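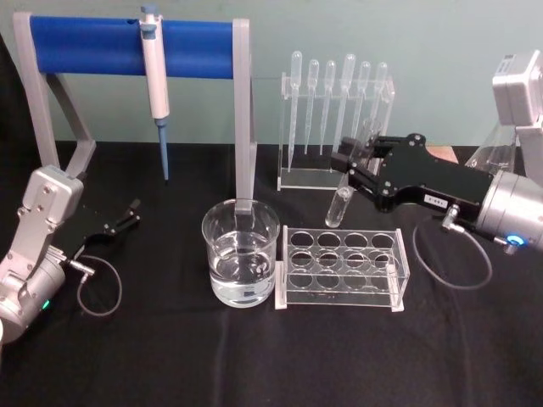
Can you visit the Tondina reed workshop without booking ahead? On open days you can walk right in, and the next one is in October.

I've played clarinet for 27 years and had never seen a reed being made, so I was at the door in Tomham a good while before opening. The building is an old dairy on the river side of town, and from the parking lot you can already hear people trying things out upstairs. Somebody was working through long tones on a bass clarinet – what a way to be welcomed!

We started in the cane store, which smells like a hayloft. The tubes sit in racks for two years before they're touched, sorted by diameter, and our guide let us tap them together and listen for the dull ones. After that came splitting, planing and profiling. The profiling machine is louder than I expected (bring earplugs if you're fussy about your ears) and it leaves the sweetest little curls of cane all over the bench. A skilled finisher can get through 300 reeds in a shift, checking each tip against a lamp. I tried one by hand and ruined it in seconds.

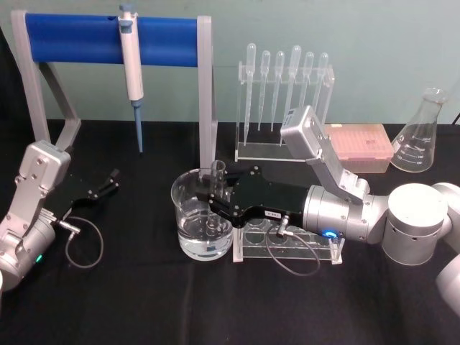

Which reed strength should a returning player ask for in the trial room? Start half a strength softer than you used to play and move up once your embouchure is back.

The trial room was my favorite part. You get a tray of nine reeds in mixed cuts, marked only with colored dots, and you play them through a house mouthpiece or your own. I used my old Akyol, which likes a longer facing, and the green dots won easily – warm at the bottom, and the throat notes had some body for once. They were the Cluler cut, a thicker-heart reed I'd always dismissed as an orchestra thing. I went home with a box of them and one of the thinner ones for outdoor gigs.

The tour runs 90 minutes but plan on the whole morning, as people get talking and the trial room has only eight stools. Coffee and buns are served in the yard. The stairs are steep and there's no elevator, though the cane store and the shop are both on the ground floor. Soprano and alto sax players are well looked after too, baritone less so.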